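20/02/2019

What a good day! I have to get this down before I go to bed, or I'll have forgotten half of it by breakfast.

The contact estimator is finally running inside the main loop. For weeks it lived in its own process, talking to the controller over a socket, and every time the logger woke up the messages piled up and the fingers reacted late. I moved it in this morning, pulled out the old queue, and got the whole cycle running at 500 Hz with the hand connected. I sat there watching the timing plot like it was a football game. Flat, flat, flat!

The other half of the job was the threshold. Plodus (my planner, which I still haven't cleaned up) used to wait for one fixed force before it called something a touch. Fine for a block, hopeless for cloth, where the force creeps up so slowly that the finger is well into the folds before anything trips. So now each finger keeps its own short history and looks at the slope, and the planner gets a probability instead of a yes or no. It's maybe 90 lines of code, and most of those are comments to myself.

I went straight to the pink fabric, of course.

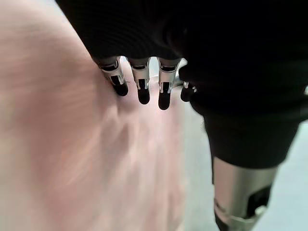 Fingertips down on the pink fabric, wrist camera view.

The wrist view is lovely for this. You get the little creases spreading out from a fingertip, and I keep thinking the perception side ought to be using them. Right now it only segments cloth from background, and motion blur makes the mask wobble along the edge (I had one log where the cloth area jumped at frame 1168 and came back a moment later). Shorter exposure first, then maybe a filter that trusts the joint angles more when the picture goes soft.

Also fixed the replay tool! It was sorting the camera stamps as text, so anything past the rollover landed in the wrong place. I'd been blaming the driver for that one and owe it an apology.

Still to do: the fingers fight each other a bit when two of them report contact at once, and the release motion is just the closing motion played backward, which is lazy. I'd love to have a proper release planner by April. Tomorrow I'll rerun the old logs through the new estimator and see where the two versions disagree. Tea, then bed.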